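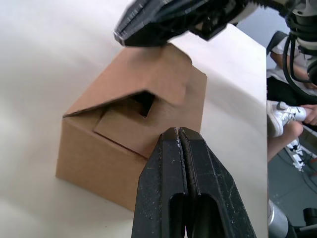
Cardboard box on the table, top flap up.

Sirkgate winter reading packs – progress note, 21 January 2021
From: Gyula Vincze
To: Festen small grants

Sorry this is short, deliveries all week and I'm behind on everything. Full figures with the final report.

Where we are

Packs planned: 370. The first 40 went out before the holidays as the pilot, mostly to older readers on the Sirkgate side who used to come to the Thursday-style drop-in at the branch. Rest of the packs are going in batches through January and beyond. Slower than the plan you approved, see below.

Each pack is books on loan, a puzzle sheet, a large print newsletter and a stamped card so people can tell us what they want next. Cards are coming back. Lots of requests for crime, lots for local history, one very firm request for no more poetry. Noted.

Phone calls

Going better than I expected. 20 callers trained, two sessions each by phone, short script. We dropped most of the script after the first week, people don't like being read to by a stranger. Now it's just: did it arrive, did you like it, what else. Calls run long. I've told callers to stop at half an hour but I don't enforce it and dont plan to.

Problems

Large print. We don't own enough and the county loan is on hold while their building is closed. Benítez, the secondhand dealer, is letting us have stock at cost, first lot is in and being cleaned and labeled. Second lot promised, no date.

Addresses. The old membership list is worse than we thought. Moved, changed apartments, wrong zip codes. 6 packs from the pilot came back. All re-sent except one, where the family asked us to take the name off the list.

Returns. Books coming back sit for three days before anyone touches them, so we need more copies in circulation than the budget assumed. This is the main thing slowing us down.

Money

Postage over, travel way under (nobody is travelling). I'd like to move what's left on the travel line to books and postage. Total doesn't change. Can you confirm by email that's OK? Itov handles our books and needs it in writing before the month closes.

Printing is paid. Phone credit for callers is paid up to the end of January.

Next

– second caller group, if enough sign up
– newsletter no. 2, copy is half done, still need the recipe page
– chase the county again on large print
– short survey with the next batch, one page, big type

Still owed to you: signed partner letter from the branch. It's been signed, I just havn't had access to the scanner. Will send.

Gyula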